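12th July, Rundel bench, evening

Back on the arm after far too long away from it. I'd left it in June with the shoulder squeaking and the gripper half wired, and I'd forgotten how much of this project is finding the right hex key. (It was in the Zovar box. It's always in the Zovar box. Jairo, if you read this, please stop putting it in the Zovar box.)

First job was the controller. The Grutach board still wouldn't come up on the shop supply, same as last time, two blinks and then nothing. I swapped the USB lead, swapped the port, swore at it a bit, and then noticed the ground screw on the terminal block was barely biting. Nipped it up and it booted straight away! So that's a whole evening in June I spent reading forum posts about firmware when I could have been holding a screwdriver. The build number is 2254, writing it here in case we flash something newer and regret it.

Jairo Espinoza had printed the new fingers and left them on the shelf with a note saying "slower taper, be nice to them." They went on fine. I had to open one of the screw holes a hair with a hand reamer, and the left one needs its screw started by hand or it cross-threads. I used the blue threadlocker, a tiny dab. Please don't use the red again, we all remember the wrist bolts.

Then homing. The wrist homes clean now, the base homes clean, the elbow overshoots and comes back with a little nod, which I find charming but Stan says is a tuning problem. He's probably right. I dropped the elbow gain a touch and the nod got smaller, so I left it there and moved on before I made it worse.
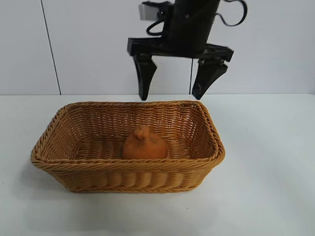 Cable routing is the thing I want to sort before anything else, and I've been putting it off because it's dull. At the moment the lines come off the wrist however they like, and when the last joint turns a long way they could easily snag. The loop on the right side swings out wide and I'd like it pulled in closer to the housing, with enough slack left for a full turn. The thin one hanging down between the fingers bothers me more, it ends only a little above the fingertips and it's close to the right finger, so a wide object could push straight into it. Plan is to run that one up along the underside of the crossbar and hold it with a printed clip. If the clip fouls the finger travel I'll try spiral wrap, which I hate the look of but it works.

Other thing to settle is the approach height. The script takes one number for "safe height" and uses it everywhere, which was fine when we were picking off the bare table. With a basket in the way it needs to know about the rim, and coming in from the side with the fingers low is asking for trouble, that braided edge stands up a good bit and wicker grabs at everything. I've split it into two numbers now, travel height and drop height, and the arm has to be over the middle of the opening before it's allowed to use the second one. Not tested at speed. I only stepped through it line by line with my hand on the stop button, like a coward.

Grip force I left alone. The setting is 12 on the driver's own scale, whatever that means in real units, and I don't want to touch it until there's a load cell to check against. Stan thinks he has one in a drawer somewhere. If he finds it I'll make a bracket, there's scrap aluminum under the bench that's about the right width.

Small grumbles: the stop button's lid sticks if you don't push it square. The stool is too low for this table. The log still writes its times in the wrong zone, so don't trust the hours in it, just the order.

For next time
- design the cable clip (measure the crossbar thickness first, I guessed last time and guessed wrong)
- tie back the right-hand loop, then turn the wrist by hand through its whole range with the power off
- elbow gain again, one small step, write down the old value BEFORE changing it
- ask Jairo if he kept the finger files, I'd like a spare pair printed with the hole already opened up

Power off at the wall, hex key back on its hook where it belongs.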